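ホーム > 暮らしのテーブル Jodstead > 洗濯・収納 > タオル

縁テープ付きのタオルを畳むと端がそろわない

Tanveer Abbasi
2018年11月

タオルの畳み方と、机の上での置き方について質問します。

対象は淡い色のパイル地のタオルで、縁に緑のテープが縫い付けてあり、隅の近くに小さな緑のプリントが入っています。短辺は37cmです。同じ仕様のものを複数枚使っています。洗濯後に4つ折りにして机の上に平置きし、来客が手を拭くときに一枚ずつ取れるようにしています。机は明るい木目の天板で、幅は100cmです。壁に付けてあり、奥の方に造花を挿した丸い花瓶を置いています。

問題は次の点です。

まず、畳んだときに緑のテープの側が反対側より長く残ります。9月に購入した時点では端がそろっていたのですが、洗濯を繰り返すうちに差が出て、今は折り重ねると5mmずれます。テープの側を基準に合わせると、反対側の本体が波打ちます。反対側を基準にすると、テープが外にはみ出します。

次に、二つ折りにした側がふくらみます。手で押さえると平らになりますが、手を離すとしばらくして戻ります。重ねると上の方が傾き、手前に滑ることがあります。天板の表面は滑らかで、下に何も敷いていません。

もう一つは向きの問題です。テープを壁側に向けて置くと、手前に折り山が来るので、つまむ位置が分かりやすくなります。ただし取ろうとして持ち上げると、内側の層だけがつままれて、中央に立ったしわが残ります。テープを手前に向けるとこの問題は減りますが、テープの側はもともとそろっていないため、見た目の乱れが目立ちます。

試したことは以下のとおりです。

・柔軟剤の使用をやめた。ふくらみは減らず、手触りが硬くなっただけでした。
・干すときにテープの側を上にした。差は変わりませんでした。
・テープの側を下にして干した。やはり変わりません。
・畳んだ後に本を載せて一晩置いた。翌朝は平らですが、夕方には戻っています。
・三つ折りに変えた。ふくらみは減りましたが、机の奥行きに対して細長くなり、花瓶と並べたときに収まりが悪くなりました。

洗剤はFevarの粉末、洗濯機は標準コースです。乾燥機は使ったり使わなかったりで、厳密には管理していません。
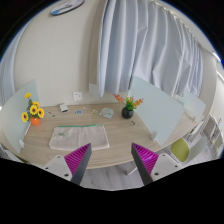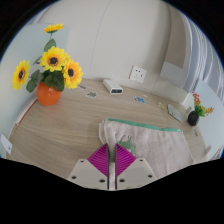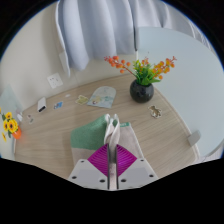
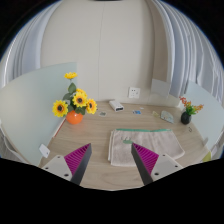 知りたいのは、テープの縮みによる差を畳み方で吸収できるかどうかと、折り山のふくらみを抑える手順があるかどうかです。アイロンは可能なら避けたいと考えています。枚数があるので、一枚ごとに長い時間はかけられません。

花瓶は動かしても構いませんが、机からは下ろさない前提でお願いします。机の左右には仕切りがあるので、横からは取れません。取る人は必ず手前に立ちます。

コメント 4

Okoth

縮んでいるのがテープかどうかを先に確認した方がよいと思います。文面では、テープの側が長く残ると書いてあります。テープが縮んだのであれば、テープの側は短くなるはずです。長く残るのであれば、縮んだのは本体のパイル地です。

綿のパイル地は洗濯と乾燥機で縮みます。縁のテープがポリエステルなら、ほとんど縮みません。その場合、縫い合わせた部分でテープが余り、ゆるい波になります。平らな場所に広げて、テープの線がまっすぐか、波打っているかを見てください。波打っていれば本体の縮み、テープに引かれて本体に細かいしわが寄っていればテープの縮みです。素材は品質表示で確認できますが、付属のテープまで書いていない製品もあります。

本体の縮みだった場合の手順を書きます。

(1) 脱水が終わったらすぐに取り出す。かごの中に放置すると、縮んだ形のまましわが固定されます。

(2) 湿っているうちに、テープと平行な方向へ本体を引く。両手で端を持ち、一度に強く引かず、持つ位置を中央から外へずらしながら数回に分けます。テープそのものは引かないでください。縫い糸が切れます。

(3) 短辺の両端を持って振り、パイルを起こす。竿に掛けるときは、毎回同じ位置で折らないようにします。前回の折り山に竿が当たると、そこだけ癖が付きます。

(4) 乾燥機は使うか使わないかを決める。混在していると、同じ製品でも寸法がばらばらになります。重ねたときに端がそろわない原因の一部はこれだと思います。私なら使わない方に統一します。

畳み方で差を吸収することは、5mm程度なら可能です。4つ折りの場合、最初の折りで端と端を合わせるのをやめます。テープの付いた端を内側へ5mm控えて置き、反対側の端をその上に重ねます。二回目の折りでは、そろっている方の折り山を基準にします。基準を端に置くか折り山に置くかの違いですが、外から見えるのは折り山なので、ずれは内側に隠れます。テープを見せたい場合にはこの方法は使えません。

ふくらみについては、折る前に折り線の位置を手の側面で押さえ、空気を中央から外へ抜いてから折ってください。折った後に上から押さえても、内側の層に空気が残るので戻ります。本を載せるなら、折った直後で十分です。一晩置く必要はありません。重ねて置くときは、折り山の向きを一枚ごとに入れ替えると厚みが均されます。

アイロンは勧めません。パイルが寝て吸水が悪くなります。

コメント 5

Varkov

うちでは畳むのをやめて丸めています。端がそろっていなくても分かりません。かごに立てて入れておけば滑りません。質問の答えになっていなければすみません。

コメント 0

Fevar洗い研究中

畳み方はOkothさんの手順でよいと思うので、置き方だけ書きます。

滑る件は、タオルの下に薄い布か滑り止めのシートを一枚敷けば止まります。シートは畳んだタオルより一回り小さく切ります。大きいと縁が見えますし、取るときに指が引っ掛かります。ゴム系のシートは、長期間同じ場所に置くと天板に跡が残ることがあります。塗装面なら布の方が無難です。

内側の層だけがつままれる件は、折り山を手前にしているのが原因です。折り山側には層の切れ目が並ぶことがあり、4つ折りだと、手前に二つの輪が重なった形になる折り方と、一つの大きな輪になる折り方があります。前者だと指が輪の間に入ります。二回目の折りの山が手前に来る向きに置けば、外側は一つの輪になるので、まとめて持ち上がります。テープは壁側か側面に行きますが、これは一回目にどちらの方向へ折ったかで決まります。

取る人が手前にしか立たないのであれば、タオルの位置は天板の前縁から手のひら一つ分ほど奥にしておくと取りやすいです。前縁ぎりぎりに置くと、下の層が引きずられて落ちます。奥すぎると、腕が花に当たります。

花瓶は、タオルと前後に並べず、左右にずらすことを勧めます。丸い花瓶は底の接地面が狭いものが多く、造花だと中に水が入っていないので、見た目より軽いことがあります。袖が引っ掛かって倒れる事故はだいたいこの条件で起きます。乾いた砂か、口の開かない袋に入れた小石を底に入れておけば安定します。花の向きは、茎の高いものを壁側に、低く垂れるものをタオルと反対側に回してください。葉がタオルに触れていると、一枚取るたびに造花が動きます。造花は埃も付くので、タオルの真上に花が来る配置は避けた方がよいです。

枚数を一度に出しすぎないことも関係します。高く積むほど傾きやすくなるので、少なめに出して補充する方が楽です。

コメント 4

Tanveer Abbasi(追記)

回答ありがとうございます。広げて確認したところ、テープの線が波打っていました。縮んだのは本体の方で、最初の説明で「テープの縮み」と書いたのは誤りです。品質表示には綿とだけあり、テープの素材は分かりませんでした。

テープの側を内側に控える折り方を何枚かで試しました。手前から見た限り、ずれは見えません。プリントは内側に隠れる場合と表に出る場合があり、これは一回目の折りの前に表裏を決めておく必要がありました。プリントのある隅を左の奥に置いてから始めると、枚数をこなしても向きがそろいます。

二回目の折りの山を手前にする件も確認しました。中央に立つしわは減りましたが、なくなってはいません。生地が柔らかいので、指先だけでつまむとどうしても寄ります。

乾燥機は使わない方に統一します。結果が出るのは何度か洗った後になります。Varkovさんの丸める方法は、かごを置く余地がないため見送ります。滑り止めは手持ちの綿布を切って敷きました。

コメント 1 シェア 5

お問い合わせ | 利用規約 | © 暮らしのテーブル Jodstead | ページの先頭へ戻る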